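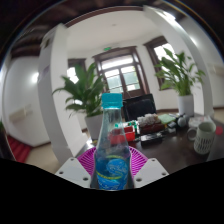
Figure 3. A bottle with a turquoise screw cap and a blue wave-pattern label, held upright in front of a dark brown wooden table. A round pink basket sits at the near edge.

3.2 Shared tables and the things left on them

The second part of the study looked at tables that serve more than one purpose. In the Cirnwood homes these were mostly tables in a living room or a wide hallway, used for meals at some hours and for storage the rest of the day. We recorded 134 tables in total. Of these, 63 had no fixed owner in the household, meaning that each adult we spoke to named someone else as the person who kept it in order.

Objects were sorted into four groups: drink and food items, containers, paper and soft materials, and small personal goods. The table in Figure 3 has items that fall into several of these groups. The bottle and the white mug were coded as drink items, and the pink basket and the red box or container as containers. The crumpled white material resting on a dark brown box was coded as soft material. We did not try to separate tissue from packing foam, as both were treated the same way in the coding sheet.

Containers turned out to matter more than we expected. Following the method of Jabari Sang, we noted for each table whether a basket, tray or box was present and where it stood. Baskets near the edge of a table were used as a first stop for things brought in from another room, and many people described them as temporary. Even so, most had been in the same place for months. Flat trays were used for smaller goods — keys, remotes, chargers — and were emptied less often than baskets.

Water bottles were the hardest items to code. They move between rooms several times a day, and people rarely saw them as clutter. When asked to clear a table completely, residents in the Sarpong group often picked up the bottle first and then set it down again on the same surface once the other items were gone. We therefore coded bottles by where they stood at the start of the visit. Mugs were handled in the same way, although they were more often taken to the kitchen.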